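去看了一场机器人做家务的开放日，顺便记几条收拾卫生间的办法

栏目：浴室与洗衣
适用：洗手柜、抽屉、马桶周边、台面、柜门拉手

先交代立场。家里的扫地机器人我用坏过两台，第三台现在停在鞋柜底下充电，一周出来一次，多数时候要我去沙发底下把它拽出来。所以收到Brurham开放日的邀请时，我的第一反应是又有人要教我怎么给机器腾地方。邀请函写得很热闹，说家务马上要有“新的做法”，我读了两遍，没读出新在哪里。后来还是去了，一是Magaña离得不远，坐车半个下午能打来回，二是读者来信里问卫生间收纳的最多，邀请函上偏偏写着当天的演示以卫生间为主。

时间是十一月，下午开场，一直弄到天色发暗。负责接待的是Marcelino Carretero，讲话很快，对刁钻的问题倒不回避，这一点我先记他一分。下面的内容一半是家务办法，一半是我对那套东西的看法。只想看办法的读者可以跳着看，每段前面有小标题。

他们在做什么

Brurham手里有个项目叫Lallo，目标是让机器以后能在普通人家里做零碎活：开抽屉、拿毛巾、把洗手液放回原位、擦台面。眼下这些活是人在做。人戴着头上的设备，手里握着夹爪，用夹爪代替手指去干活，设备把过程记录下来，以后拿去给机器学。

听上去合理。我站着看了一阵，感想很朴素：我花了大半个下午看几个成年人用夹子做我闭着眼睛都能做的事，而且做得比我慢。Carretero说慢是正常的，新手握上夹爪头几天都慢。我问那机器学到的会不会也是慢，他说录的是动作，速度以后可以调。这个回答我不太满意，先放着。

不过“慢”有一个好处，做家务栏目这些年我一直没想到。用夹爪干活，手上少了很多本事。手指能勾、能抠、能捏住湿滑的瓶身，夹爪只会开和合。凡是夹爪做起来别扭的地方，多半也是老人、手上有伤的人、抱着孩子只剩一只手的人觉得别扭的地方。从这个角度看，那间卫生间值得看。

抽屉：先看拉手，再看里面

卫生间的抽屉最容易坏在拉手上。小小一个旋钮，中间一颗螺丝，每天拉几回，拉上一年就开始转。转了以后大家的习惯是伸手拧两下，拧紧了接着用，过几天又松。

正确的做法是把抽屉整个拉出来，从里面看那颗螺丝。螺丝头底下如果没有垫片，去五金店买一片合适的垫上。垫片装好再拧紧，拧到旋钮不转就停手，继续使劲会把面板压出一圈印子。要是还松，把螺丝退出来，在螺纹上抹一点可拆的螺纹胶，装回去放一晚上。别用502，我用过，后来换拉手的时候把漆皮一起揭下来了。

条形拉手比旋钮好用，这一点我过去在栏目里写过，有读者不同意，说旋钮好看。好看归好看，湿着手的时候你试试。两种混着装也可以，柜门用条形，抽屉用旋钮，看着不乱，只是换的时候要买两种孔距的配件，量孔距请从螺丝中心量到螺丝中心。有人从边上量到边上，买回来差一点点装不上，写信来骂我。

里面怎么放。抽屉能不能顺畅开合，和放什么东西关系很大。高的瓶子立在前面，一拉就往后倒，倒下来卡住上沿，抽屉就开一半了。我的办法：

高瓶子一律放到柜门里去，抽屉里只放矮的。
抽屉底铺一张防滑垫，裁得比底板略小，四边留一条缝，方便整张掀起来洗。
牙线、棉签、发圈这类碎东西用浅盒分开，盒子不用买成套的，月饼盒里的塑料托剪一剪就行。
剃须刀片、小剪刀单独放一个有盖的盒子，家里有小孩的放高处。
最靠外的一排留给每天要用的。一周用一次的往后放。

有人问抽屉分隔盒贵的和便宜的差在哪里。我买过一套，花了300，透明的，拍照好看，用了一个夏天缝里全是牙膏渍，抠都抠不出来。现在装的是螺丝钉，放在阳台。

推不到底的抽屉

推到最后差一截，先别怪滑轨。把下面那层抽屉拉出来，伸手进柜子最里面摸一摸，十有八九有东西掉在后面，常见的是梳子和牙膏盖。拿掉就好了。

没有东西挡着，再看滑轨。卫生间潮气重，滑轨上容易糊一层灰和护肤品混成的泥。用旧牙刷蘸温水和一点洗洁精刷掉，拿干布擦，再用吹风机冷风吹一会儿。干透了，抹很薄一层白色的硅脂。食用油不行，几个月以后会变成胶，我在自己家厨房试验过，这个试验不建议重复。

滑轨螺丝松了会让抽屉歪，一边先到底，另一边还翘着。拉出来对着光看两边的高低，调到一样。装了阻尼的，推的时候让它自己走最后一段，别顶着它硬推。

演示当天我特意问过，夹爪能不能感觉出抽屉卡了。Carretero说握夹爪的人能感觉出来，手上会发沉。我说人当然能，我问的是以后的机器。他说这是他们还在做的部分。我把这句话原样抄在本子上，后来回家翻本子，发现同样意思的话我抄了好几遍，问题换了，回答没怎么换。

柜门里面：水管边上放什么

洗手柜打开门，里面总有一截下水管碍事。我收到过各种妙招，有绕着水管做架子的，有锯隔板的，还有读者寄来手绘图纸，比例标得很认真。我的建议一直很土：水管正下方空着，放一只浅盆，或者一块旧毛巾。漏水了你会第一时间看见，毛巾湿了就是在漏。

水管左右两边各放一只能拎出来的篮子。一边放清洁用品，一边放备用的纸和洗漱品，两边别混。清洁用品里，含氯的和酸性的一定分开，洁厕剂和漂白水不要挨着放，更不能倒在一起用，会产生有毒的气体。这句我每年写一次，每年还是有人来信说把两样兑在一块儿“效果更强”。请不要这样做，已经做了的马上开窗离开，人不舒服就去医院。

篮子选有提手的，提手最好是硬的。软提手倒下去以后要用手指去挑起来，硬提手立着，一抓就走。这一条是看演示时想到的，夹爪碰上软塌塌的布提手，要试好几回角度，我家老人腱鞘炎那阵子拎布篮子也是这样，手指弯不过去，拿手腕去蹭。回家我就把布篮子换下来装毛线了。

马桶上方的架子

马桶上方那块空地，装一个跨在水箱上的架子，是小户型最划算的收纳。也最容易弄成杂货铺。

买之前量三个尺寸：水箱连盖子的宽，地面到水箱盖顶的高，水箱离墙的距离。第三个最多人忘，架子的腿要落在马桶两侧，后面如果有进水阀和软管，腿会顶住。还要留出掀水箱盖的高度。水箱早晚要修，架子压得太低，修一次就要把上面的东西全搬下来。

细腿的架子轻巧，擦地也方便，但一定要想办法固定在墙上。不想打孔的，用可拆的无痕胶垫把背后两点粘住，至少能防晃。上面只放轻的，卷纸、干毛巾、一小盆绿植。玻璃瓶不要放，掉下来砸到陶瓷，坏的可能是两样。

放纸的那层不要摞到顶。纸在上面受潮发软，抽的时候会断。一次拆两卷，其余的留在包装里搁到柜子去。

马桶盖请先盖上再去架子上拿东西。我从马桶里捞出来过一把梳子、一管护手霜，还有一只耳环。 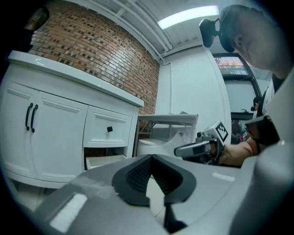
接着讲清洁顺序。卫生间打扫，很多人从马桶开始，觉得最脏的先弄完心里踏实。我建议反过来，从干的地方开始，从高的地方开始。架子、窗台、灯罩上的灰先掸下来，台面第二，马桶放在台面后面，地最后。抹布至少备两种颜色，擦台面的和擦马桶的永远不见面，洗的时候也分开洗。

喷了洁厕剂别急着刷，照瓶子上写的时间等。等的时候去擦镜子。刷完把刷子架在马桶圈和桶体之间，盖子压着柄，让水滴回桶里，滴干了再插回刷座。刷座底下那点黄水就是没滴干攒出来的，那个味道开多久排风都散不掉。

马桶外面底座和地砖交接的一圈，拖把够不着，用旧牙刷。如果打了胶而且胶已经发黑，表面刷不掉的黑是长进去了，铲掉重新打。铲之前用吹风机热风把胶吹软，刮刀贴着砖面走，不要往陶瓷那边撬。新胶要选防霉的，打完至少一天不沾水。

白色台面怎么擦

白色台面好看，也藏不住东西。染发剂、碘伏、漱口水，还有放在台面上的铁罐剃须泡沫留下的一圈锈。

平时用湿布加一滴中性洗洁精，擦过再拿干布收一遍水，水渍就不会积起来。台面前沿那条边最容易漏，大家都顺着中间抹，手肘和衣服蹭的却是前沿。擦的时候抹布折成条，沿着边捋过去，连底下翻回来的那一点也捋到。

锈圈用柠檬酸，先弄清楚台面是什么材质。天然石材里有怕酸的，一滴下去就花了，救不回来。拿不准的，找洗手盆后面看不到的角落点一滴，等几分钟擦掉看。陶瓷的一般不怕。人造石的看说明，说明扔了就当它怕。

染发剂滴上去，要快，酒精棉片压住再擦。过了夜的，小苏打加水调成糊敷一会儿，能淡一些，别指望全没有。

演示里我最想看的是擦台面，等了好久。擦是擦了，夹着布从这头到那头，布的一角翘着，前沿那条边没有碰到。我指给Carretero看，他很老实，说布是最难的东西之一，软，每次的样子都不一样。旁边有位参观的先生说已经很了不起了。我没有接话。要是我请的钟点工这么擦，我会让她再擦一遍的。

柜门上的水印和门板的槽

带凸起造型的门板，槽里积灰，灰遇上水汽就成了一道灰线。家里要是这种门，每个月用软毛刷干刷一次，再用拧得很干的布裹着手指走一圈。不能拿湿布直接怼进去，水顺着槽往下流，停在最下面那条横边上，漆最先就从那里起泡。

黑色拉手上的白点是水垢。白醋兑水，布蘸湿包住拉手几分钟，再用清水擦净、擦干。时间不要长，有些黑色是喷上去的，泡久了会发灰。拉手根部和门板接触的那一圈，用棉签。钢丝球就不要拿进卫生间了。

两扇门的缝一头宽一头窄，是铰链要调。铰链上一般有两颗调节螺丝，一颗管左右，一颗管前后，拧之前用铅笔在原来的位置画个记号，每次只动一点，关上门看看再动。有一位读者一口气把两颗都拧到底，门整个掉在脚上。她写信来是问指甲瘀青怎么办的，这个我真不会。

墙和天花板

现在流行在卫生间做一面砖墙，或者贴成砖的样子，还有把天花板上的管子露在外面的，说是有味道。我不反对，只提醒两件事。

砖面粗，灰缝凹，洗手的时候水溅上去，干了就是一道白。靠近水的那一段要刷防护剂，刷过的砖颜色会深一点，先在角落试。没刷过的砖上有了白霜，用干的硬毛刷扫下来，扫下来的粉拿吸尘器吸走，不要用水冲，冲了又渗回去。

露在外面的管子，夏天冷水管会结露，往下滴。滴在地上还好，滴在灯上就麻烦。管子是冷水管的，套一层保温棉，白色的有卖。管子顶面的灰，用旧袜子套在晾衣杆上，从一头推到另一头，人站稳，别站在马桶盖上。马桶盖会裂，我这栏目的第一篇读者来信就是讲这个。

我问过机器以后能不能擦管子顶上的灰。这个问题得到的回答是笑。

窗和排风

卫生间有窗的，洗完澡先开排风，过一阵再开窗。冬天马上开窗，冷风进来，水汽全凝在墙上，反而难干。窗框底下的滑槽是霉点的老家，用旧牙刷裹一层厨房纸，喷一点酒精，塞进去来回拖。喷酒精时附近不能有火，也不要开着电暖器。

深色窗框显灰不显霉，要凑近了闻一闻，有土腥味就该擦了。胶条上的黑点用含氯的凝胶敷，敷之前把酒精擦净，还是那句话，清洁用品一样一样来，不要混。

排风扇的面板半年拆一次。关电源，面板多半是卡扣，往下拉一点捏住弹簧就下来了。泡在温水里，毛絮自己会浮起来。装回去之前要干透。拿一张卫生纸贴上去试，吸得住就行，吸不住，找人看看管道是不是瘪了。

给机器腾地方这件事

回到开场那个怨气。参观的后半段是提问，有人问现在装修要不要为以后的机器留余地，比如拉手换大一点，抽屉换轻一点，柜脚抬高一点。Carretero说他们希望机器去适应人家里本来的样子。这话我爱听，但听完又想起家里那台扫地机器人，当年的销售说的也是这句，后来我收掉了地毯，抬高了沙发，给电线套了管子，还把餐椅每天翻到桌上去。

问到价钱，没有数。问到什么时候能买，也没有数。他倒是给了另外一个数，说仅卫生间这一类，他们手里已经有将近2,000段操作记录。我不懂这个行当，不知道算多还是算少，就问他，里面有多少段是东西掉了、门卡了、瓶子倒了的。他说有，没有单独数过，不过那些也留着，没有删。我觉得应该数一数。家里的活，顺利的时候谁都会做，要命的是洗发水倒在毛巾上，毛巾又滑进水池把下水口堵了，手机这时候还响。

另有一位女士问得比我好。她问录的时候房间是不是事先收拾过。回答是有时候收拾，有时候故意弄乱。她追问，故意弄乱是谁来弄。回答是工作人员。她说那您应该请我家两个孩子来。大家都笑，我觉得她是认真的。

公平起见，也写一点好的。握夹爪的人干活很仔细，没有为了给客人看就演快。东西掉了就捡起来重来，也没有人打圆场。我看过不少家电演示，台上的锅永远不粘，台上的地永远只有三粒米，这里至少肯让人看见笨拙的部分。至于这些笨拙以后能变成什么，我持保留意见，等它进得了我家那间转身都要侧着的卫生间再说。

回家以后自己做了个测试

方法很简单，你也可以照着做。戴一副厚的隔热手套，就是端烤盘那种，拇指和四指分开的，去卫生间做一遍早上要做的事：开柜门，拉抽屉，拿牙膏，放回去，抽纸，掀马桶盖，关上。做不顺的地方，记下来。

我家的结果有点难看。抽屉的旋钮太小，手套捏不住，打滑。牙膏盖是拧的那种，戴着手套根本打不开，换成翻盖的了。毛巾挂得太满，拿一条带下来两条。洗手液的瓶子轻，一按就往后跑，我在底下粘了一块防滑垫，剪成圆的。

需要注意，这个测试不要拿玻璃杯试，也别在地湿的时候做。灶台边上更不要试。

做完以后改了4处，花的钱很少，时间花了一个上午，其中大半在找那把十字螺丝刀。改完最高兴的是家里老人，她说抽屉“听话了”。我没有告诉她这主意是从一群戴头套的人那里看来的，她对机器人的意见比我还大，原因是扫地机器人吃过她的一只袜子。

几个读者问过的问题，一起答了

旋钮换成条形拉手，原来的孔怎么办。孔在面板正中的，可以选一种带底板的单孔拉手，底板正好盖住旧孔。要么用木蜡补，补好等硬了用细砂纸磨平，再点漆。白漆也分很多种白，拿旧旋钮底下那块没晒过的颜色去对是对不上的，要对着外面的颜色买。

卫生间的防滑垫要不要每天收。要。用完搭在浴缸边或者挂杆上，平铺在地上隔天底下就发黏。洗的时候单独洗，带橡胶底的不要烘。

有一款叫Jalley的柜内除湿盒，开放日的茶歇桌边摆着宣传单，有读者也来问过。我拿了单子，没有用过，不评。除湿盒这一类，通用的注意点是水满了要倒，倒的时候戴手套，流出来的液体滴在木板和皮具上会留印子，家里有猫狗和小孩的要放在够不到的地方。柜子里要是总有水汽，先查水管接口，再买除湿盒。

水龙头根部的白圈，擦不掉。厨房纸浸了柠檬酸水，拧成绳，围着根部绕一圈，过一刻钟取下来，用旧牙签绕着刮。镀层已经起皮的就别刮了，刮下来的是镀层。石材台面照前面说的，先试。

马桶和墙之间那条窄缝怎么拖。晾衣架掰直，一头套上旧丝袜，打个结，伸进去左右拨。毛絮会自己粘上来。拿出来的时候动作慢一点，旁边放张报纸接着，别像我头一回那样，一甩甩到刚擦好的台面上。

开放日送不送东西。送了一个布袋，提手是软的。

下一篇写洗衣机的橡胶圈，已经有好几位来催了。那篇没有机器人。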